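Storing carrier bags and snack packets – what do you all do?
Kitchen and Pantry > Tidying and storage
Thread started March 29, 2025 – 433 views

pantrymoth_no_more
I've reached the point where the cupboard under the microwave won't shut. Half of it is thin plastic bags from the market and the other half is snack packets, some opened, some not. I tipped the lot out on the table and started sorting, and now I'm stuck on how to put it back.

The bags are the thin crinkly sort that never lie flat. I've read that you can fold them into triangles, and I've read that you should just stuff them in a box. We have one deep drawer (a Boller unit, the wide one) and a narrow shelf above it. Which would you use for what? Two adults and a teenager in the house, if that makes a difference.

gatepost
Stuff them in a box. I did the triangles for one winter. It takes longer than you think and the first person who needs a bag in a hurry pulls out four and leaves them on the side.

If you do use a box, get one with a hole in the lid so they come out one at a time. Mine is from Nesance and it fits on the inside of a cupboard door.

hobnob2931
I disagree with gatepost. Folded bags take up a fraction of the room. I do mine while the kettle boils. What matters is getting the air out before you fold. If the bag is one of those glossy, badly creased ones you won't get it flat by pulling at the corners. Lay it on the table and smooth it from the closed end towards the handles.

Order I go in when I clear the table:

1. Packets first. Anything with food in it goes to one side, and I check the dates while I have it in my hand. Opened ones get a clip, or go in a tub if the top has torn.

2. Bags second. Pick each one up by the middle and let it hang, so you can feel whether there's anything left inside. I've found receipts, a lemon and once a door key. A red one like this bunches up as soon as you lift it, so check the folds as well.
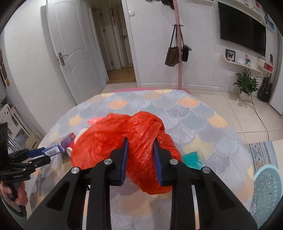

3. Fold or stuff, whichever you've settled on. Bags with holes go straight in the recycling pile for the supermarket.

4. Wipe the table, then put everything away in one go.

gatepost
Fair enough on checking them first, I'll give you that. I still say folding is a hobby.

teal_saucepan
For the snack packets, stand them upright. We had ours lying flat in a drawer and whatever was at the bottom stayed there until it was out of date. I use two Le Goff baskets side by side, one for sweet and one for savoury, labels facing up. The long tube-shaped packets go along the back because they fall over otherwise.

pantrymoth_no_more
Do the baskets fit a deep drawer, or would I lose too much height? The drawer is fine for depth but the runners stick out a bit on both sides.

teal_saucepan
Measure between the runners, not the full width of the drawer. I had to send the first pair back. There's a narrower size which should do it.

slowcooker_on
Nobody has mentioned just having fewer bags. We keep 3 in the car and 4 by the front door, and the rest went to the charity shop, which was glad of them. I don't see the need for a system beyond that.

hobnob2931
That works if you drive. I get the bus and pick up veg on the way home, so they build up.

dormouse_kitchen
I'd keep food and bags apart altogether. Ours shared a drawer and a packet of lentils split in there. We were shaking lentils out of bags until May. The Kaller tins are good for anything that might burst, though the lids are stiff.

pantrymoth_no_more
Thanks, all. Packets are going in the drawer, upright, once I've measured it. Bags are going in a box on the shelf, unfolded for now – sorry hobnob. I did check them all first and got back a pen and two parking tickets.

gatepost
Good choice. Put the box where the teenager can reach it or they'll end up on the floor again.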